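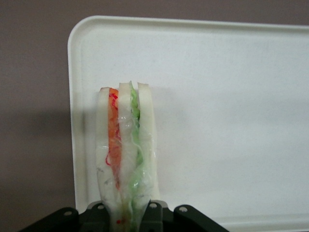

5.2 Loss of grip-force limiting on wrapped products

The second class of failure was a loss of force limiting during closure. It occurred in the wrapped-sandwich task only. The cell at the Mandgate site ran 3,000 picks in the main trial, and 57 of these were logged as over-compression events, meaning that the fingers closed past the commanded stop width while the controller reported a normal grasp. In seven of the 57 the plastic wrap was split at the grip line and the product was discarded. No event caused a stop of the line, and no alarm was raised in any of them. For this reason we treat the fault as a safety matter as well as a quality one: a force limit that fails without being reported cannot be counted as a protective measure.

Figure 6 was recorded by the wrist camera with a product held on end in the closed gripper. The product has three slices of white bread with a lettuce layer and an orange filling layer between them, and it is covered by clear wrap. The layers narrow where they enter the fingers. Two features matter for what follows. The bread is pinched inward at the base, so its width at the grip line differs from its width higher up, and the wrap gives bright reflections over the middle and lower part of the product, close to the region where the width estimator samples.

Figure 6. Wrist camera view of a wrapped sandwich in the closed gripper. The product is seen edge-on, with the light tray behind it.

5.2.1 Control arrangement

The gripper has a parallel closing motion driven by one motor. There are no force sensors in the fingers. Grip force is inferred from motor current by the Presum drive module, which compares a filtered current value with a threshold and cuts the drive when the threshold is passed. The threshold is not fixed. It is scaled by a product width supplied by the vision process, on the assumption that a wider stack is softer overall and will show a slower rise in current for the same displacement. This scaling was introduced in an earlier version of the cell, when products of several types were mixed in one tray, and it was kept when the trial moved to a single product.

Width is estimated once per pick from the wrist camera, just before contact, and again after closure. The first value sets the current threshold. The second is compared with the first to produce a compression ratio, which is written to the log and checked against an upper bound. The bound check is the only software barrier behind the current threshold.

Both values therefore come from the same estimator. We return to this point in 5.2.4.

5.2.2 Reconstruction of the events

The logs were replayed offline against the stored wrist images. For each over-compression event we marked the outer edges of the bread by hand at the sampling height and compared the result with the logged estimate. In all 57 events the estimator had placed one edge outside the bread. The misplaced edge fell either on a fold of loose wrap or on the border of the shadow that the product cast on the surface behind it. In both cases the contrast was higher than that between the cut face of the bread and the tray, which are similar in brightness.

The sequence was then the same each time:

1. The pre-contact width is overestimated.
2. The current threshold is scaled upward to match.
3. The fingers close past the intended stop width before the threshold is reached.
4. The post-closure width is overestimated by a similar amount, as the fold or shadow is still present.
5. The compression ratio stays within its bound and the pick is logged as normal.

The events were detected at all only by the motor encoder, which was recorded at full rate for the trial but was not read by the controller. A production cell of the same design would have no such record unless it was set up to keep one.

We looked for a link with ambient light and did not find a clear one. Events were spread over the working day, with a slight concentration after each change of wrap roll. The rolls came from one supplier under one part number. It is possible that the first meters of a new roll cling less closely and leave more loose material at the base, but wrap tension was not recorded and we make no claim about it.

5.2.3 Control trial

A control trial of 1,000 picks was run at the Narnelen laboratory with the same gripper, the same drive firmware and unwrapped products made to the same recipe. No over-compression events were recorded. Bread was marked by the fingers in a number of picks, but in each of these the encoder trace showed that the fingers had stopped at or before the commanded width. We regard this as ordinary handling damage and do not discuss it further here.

The control trial does not separate the effect of reflections from that of loose wrap. A matte film would be needed for this, and the films we obtained were too stiff to fold by the method used at Mandgate. The lighting at Narnelen also differs from that of the production site. The result should be read as showing that the drive module limits force correctly when it is given a correct width, and no more than that.

5.2.4 Common cause

The hazard analysis made before the trial listed the current threshold and the compression bound as independent barriers. They are implemented in separate processes, on separate hardware, and were reviewed separately. The analysis did not trace their inputs. Had it done so, the width estimate would have appeared on both branches of the fault tree, and credit for the second barrier would have been removed.

A related weakness is the direction of failure. An underestimated width gives a low threshold and a dropped or refused product, both of which are visible to the operator and are counted. An overestimated width gives a tighter grip and a pick that appears successful. The estimator had been tuned to reduce drops, and the tuning moved its errors toward the unobserved side. Drop rate was the only acceptance measure at that stage – a choice that we would now advise against for any soft product.

The consequence in the present cell is limited, as the drive cannot produce a force likely to injure a hand and the work area is fenced. The same software is, however, offered with the larger Ivanov gripper, where the upper end of the scaled threshold lies well above the value accepted for operation near people. We have not tested that combination.

5.2.5 Changes made

The width scaling was removed. The threshold is now a constant set for each product type and stored in the drive module, which rejects any attempt to raise it while the cell is in automatic mode. The encoder position at the end of closure is read by the controller and checked against a minimum stop width. This check uses no vision data. If it fails, the fingers open by a small amount, the arm holds its position and the operator is called.

The compression ratio is still computed and logged, but it has no protective function and is marked accordingly in the revised hazard analysis dated February 10, 2025. The estimator itself was left unchanged so that its output could be compared with the encoder over a longer period.

A repeat trial with wrapped products is planned for May. Until it is complete the cell is run at reduced closing speed, with the stop width set by hand at the start of each batch.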